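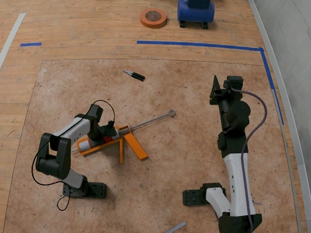

살가두 골키퍼 스쿨을 시작하게 된 건 순전히 제가 골키퍼를 못해서였어요. 서른 넘어서 동네 조기축구회에 들어갔는데 키가 좀 크다는 이유로 첫날부터 장갑을 받았거든요. 그렇게 골문에 서서 몇 년을 얻어맞다 보니까 배우고 싶어졌고, 배울 데를 찾아보니 성인 초보 골키퍼를 받아 주는 곳이 없더라고요. 그래서 직접 만들기로 하고 비어 있던 창고를 하나 빌렸죠. 돈이 없으니 공사도 웬만한 건 제 손으로 했습니다. 저렇게 주황색으로 된 코킹건을 철물점에서 사 와서 창틀 틈을 메웠는데, 첫날은 실리콘이 창틀보다 제 바지에 더 많이 묻었어요. 지금도 북쪽 창문 아래를 보시면 울퉁불퉁한 자국이 그대로 있습니다. 놀리셔도 됩니다. 다들 놀리고 가세요.

누가 오는 곳인가요

저희 회원은 거의 다 어른입니다. 회사 축구팀에서 골키퍼를 떠맡은 분, 대학 동아리에서 하다가 쉬었다가 다시 시작하는 분, 아이가 골키퍼를 하는데 집에서 슛을 받아 주다가 본인이 더 재미를 붙인 분(이런 분이 은근히 많아요!)까지 정말 다양해요. 선수 출신은 드물고, 처음 오셨을 때 다이빙을 한 번도 안 해 보신 분이 대부분입니다.

청소년반도 있긴 한데 인원을 적게 받습니다. 이미 소속팀이 있는 친구들이 팀 훈련만으로 부족할 때 보충하러 오는 반이에요. 진학이나 입단을 약속드리는 프로그램은 아니고, 그런 걸 원하시면 다른 데를 알아보시는 게 맞아요. 상담 때도 똑같이 말씀드립니다.

여자 회원분들도 계속 늘고 있어요. 따로 반을 나누지는 않고 수준별로 같이 합니다. 장갑은 작은 사이즈까지 갖춰 놨으니까 손이 작다고 걱정하지 마시고요.

가르치는 사람들

코칭은 엘데르 모라이스(Hélder Morais) 코치가 총괄합니다. 저랑은 풋살장에서 상대 팀으로 만났어요. 제가 그날 여덟 골을 먹었는데 경기 끝나고 오더니 발 위치가 잘못됐다고, 잠깐 보여 줘도 되냐고 묻더라고요. 그 잠깐이 풋살장 불 꺼질 때까지 이어졌고 저는 그날 집에 가는 버스에서 이 사람이랑 뭘 좀 해 봐야겠다고 생각했습니다. 한국말은 꽤 하는데 흥분하면 포르투갈어가 나와요. 회원분들은 이제 대충 알아듣습니다. "칼마, 칼마"는 서두르지 말라는 뜻이고요.

체력과 부상 예방은 류드밀라 파시치니크(Liudmyla Pasichnyk) 코치 담당입니다. 핸드볼 골키퍼를 오래 하다가 트레이너로 전향했고, 축구 골키퍼와 핸드볼 골키퍼의 반응 훈련을 섞은 워밍업을 직접 짰어요. 처음 해 보시면 이게 워밍업인지 본운동인지 헷갈리실 텐데 두 달쯤 지나면 괜찮아집니다. 어깨나 손목이 불편하신 분은 첫 수업 전에 꼭 류드밀라 코치와 이야기를 나누셔야 해요. 참고하는 분들이 많은데, 참지 마세요. 제가 참다가 손가락 하나가 지금도 다 안 펴져요.

아델 타우픽(Adel Tawfik) 코치는 저녁 입문반을 맡고 있어요. 넘어지는 법만 한 달을 가르치는 분입니다. 지루할 것 같죠? 회원 설문에서 제일 인기 있는 수업이 이거예요. 시망 빌렐라(Simão Vilela) 코치는 킥과 빌드업 쪽이고, 발로 하는 걸 무서워하는 골키퍼들한테 인내심이 엄청납니다. 골킥이 하프라인 근처에도 못 가던 제가 산증인이고요.

저는요? 대표라고 쓰여 있긴 한데 주로 예약 전화를 받고, 공에 바람 넣고, 수업에 사람이 모자라면 슛을 찹니다. 슛은 별로예요. 그래서 입문반에서만 차요.

수업은 이렇게 합니다

한 수업은 70분입니다. 한 시간은 늘 모자라고 한 시간 반은 다들 막판에 다리가 풀려서 이렇게 정착했어요. 앞부분은 워밍업과 발놀림, 그다음이 그날의 주제, 마지막에 실전 상황으로 마무리합니다. 주제는 한 달 단위로 바뀌어요. 크로스 처리만 하는 달도 있고 일대일만 하는 달도 있습니다. 1월은 해마다 기본자세부터 다시 하는데, 몇 년씩 다닌 분들도 이때는 빠지지 않고 나와요. 연말에 회식하고 쉬다 오면 몸이 다 까먹거든요.

코치 한 명이 보는 인원은 적게 유지합니다. 골키퍼 훈련은 줄 서서 기다리는 시간이 길어지면 재미가 뚝 떨어져요. 몸도 식고요. 그래서 자리가 금방 차는 편이고 대기를 좀 하셔야 할 수도 있습니다. 대기 순서는 바꿔 드리지 않아요. 제 친동생도 기다렸습니다.

정규 과정은 36회로 짜여 있어요. 중간에 쉬셔도 남은 횟수는 그대로 있으니까 출장이나 이사 때문에 빠지게 되면 미리만 알려 주세요. 과정을 마치고 나면 자유 훈련 시간에 오셔서 같이 차고 막고 하시면 되고요. 사실 이 자유 훈련이 저희 스쿨의 진짜 매력이라고 생각해요. 골키퍼들끼리 모여 있으면 할 얘기가 그렇게 많습니다. 팀에서는 외로운 자리잖아요. 실점 장면을 휴대폰으로 돌려 보면서 "이건 수비가 잘못했네" 해 주는 사람이 옆에 있다는 게, 이게 참 좋더라고요.

영상 분석도 해 드려요

원하시는 분은 본인 경기 영상을 보내 주시면 코치가 보고 의견을 드립니다. 이건 트로르나(Trorna)라는 작은 프로그램을 같이 쓰는데, 영상에서 실점 장면과 선방 장면만 잘라서 모아 주는 도구예요. 전에는 제가 밤에 맥주 한 캔 따 놓고 일일이 잘랐습니다. 조기축구 영상이 대체로 골대 반대편 멀리서 찍혀 있어서 골키퍼가 점처럼 보이거든요. 가능하면 골대 뒤나 옆에서 찍어 주세요. 그러면 발 위치까지 봐 드릴 수 있어요.

다만 영상 의견은 며칠 걸립니다. 엘데르 코치가 대충 보는 성격이 아니라서 한 장면을 몇 번씩 돌려 보고 메모를 길게 써요. 어떤 분은 실점 하나에 A4 한 장을 받으셨습니다. 본인은 그냥 미끄러진 건데요.

장비 이야기

처음 오실 때는 긴 바지와 풋살화만 있으면 됩니다. 장갑, 무릎 보호대, 팔꿈치 보호대는 빌려 드려요. 대여 장갑은 후티아(Hutia)에서 나오는 걸 씁니다. 여러 가지를 써 봤는데 저희 바닥에서는 이게 손바닥이 덜 닳았어요. 그렇다고 꼭 이걸 사시라는 얘기는 아니고, 손 모양마다 맞는 재단이 다르니까 비치된 걸 이것저것 껴 보시고 정하세요. 장갑부터 비싼 걸로 사 오시는 분들이 계신데 조금만 기다리셨다가 사셔도 늦지 않습니다.

그리고 장갑은 쓰고 나서 꼭 빨아 주세요. 제발요. 미지근한 물에 손으로 주물러서 그늘에 널면 끝입니다. 냄새 때문에 별도 보관함을 만들어야 했던 슬픈 역사가 저희한테 있어요.

보호대와 훈련용 매트는 트레타셀(Tretasell)에서 들여오는데, 그쪽 담당자인 타르시지우 피게이레두(Tarcísio Figueiredo) 씨가 이제는 저희 회원이기도 합니다. 납품하러 왔다가 골문에 한번 서 보라고 했더니 그다음 주에 등록하셨어요. 덕분에 매트 상담은 아주 수월해졌습니다. 본인이 직접 넘어져 보고 얘기하니까요.

훈련장

훈련장은 실내이고 면적이 900제곱미터예요. 정식 규격 골대와 풋살 골대가 다 있어서 입문반과 정규반이 동시에 돌아갑니다. 천장이 높은 편인데도 시망 코치가 있는 날은 꼭 한 번씩 공이 철골에 끼어요. 긴 장대가 그래서 있는 겁니다.

겨울에는 솔직히 춥습니다. 난방기를 틀지만 높은 천장을 이기지는 못해요. 얇은 옷을 겹쳐 입고 오시면 좋고, 대신 여름에는 바깥 운동장보다 훨씬 낫습니다. 샤워실은 있고 수건은 없어요. 수건 챙기세요. 주차는 건물 뒤쪽에 하시면 되는데 저녁 7시 수업은 차가 몰리니까 조금 일찍 오시는 걸 추천합니다. 정류장에서 걸어오시는 분은 자전거 가게를 끼고 돌면 바로 보여요.

앞으로 하고 싶은 것

골키퍼만 모아서 하는 대회를 꼭 해 보고 싶어요. 필드 플레이어까지 전부 골키퍼인 경기요. 회원분들께 말씀드렸더니 반응이 폭발적이었는데, 막상 포지션을 정하려니까 공격수를 하겠다는 사람만 가득해서 조율 중입니다. 골문에는 누가 서냐고요...

지방에 계신 분들이 문의를 많이 주셔서 주말 집중 과정도 준비하고 있어요. 숙소 문제만 풀리면 봄에는 공지를 올릴 수 있을 것 같아요. 분점 얘기도 가끔 듣는데 당분간은 계획이 없습니다. 코치들이 여기저기 흩어지면 지금 같은 수업이 안 나올 것 같고, 저도 창틀을 또 메울 자신이 없어서요.

체험 수업 신청

체험은 입문반 수업에 그대로 들어오시는 방식이에요. 홈페이지 예약 메뉴에서 날짜를 고르시고 경력란에는 편하게 적어 주세요. "팀에서 키가 제일 커서 골키퍼가 됨"이라고만 쓰셔도 저희는 다 이해합니다. 전화는 오후 2시부터 받고, 수업 중이면 못 받을 수 있으니 문자를 남겨 주시면 끝나고 연락드릴게요. 늦은 밤에 답장이 가도 놀라지 마시고요. 그때가 제가 공 정리를 마치는 시간이에요.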